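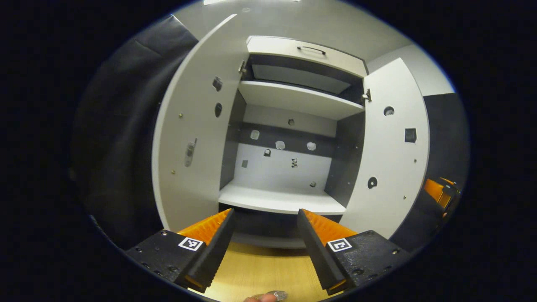
Narkley residents who rent storage lockers at the Movelville community hall will pay more starting in June, after the hall's board approved the first rate increase in five years. A small locker will go up to $20 a month. Tenants who give up their units are asked to empty them and leave them open for inspection, with both doors swung wide on a two-door white cabinet, so staff can check the hinges and the latch plate before returning the deposit.

Hall manager Snædís Hjaltested said the increase would bring in roughly $4,000 a year, most of it for heating and a new lock on the Eson Street entrance. The hall had a shortfall of $2,172 last year.

"We put it off as long as we could," Hjaltested said. "The heating bill went up again over the winter and the rent from the lockers stayed the same."

Mogens Dalsgaard, who keeps hockey gear at the hall for his two sons, said he would renew. "It's still cheaper than the place out by the highway," he said.

Current tenants have until Friday at 5 p.m. to renew at the old rate for three months. Forms are at the front desk. Units not renewed will be offered to people on the waiting list.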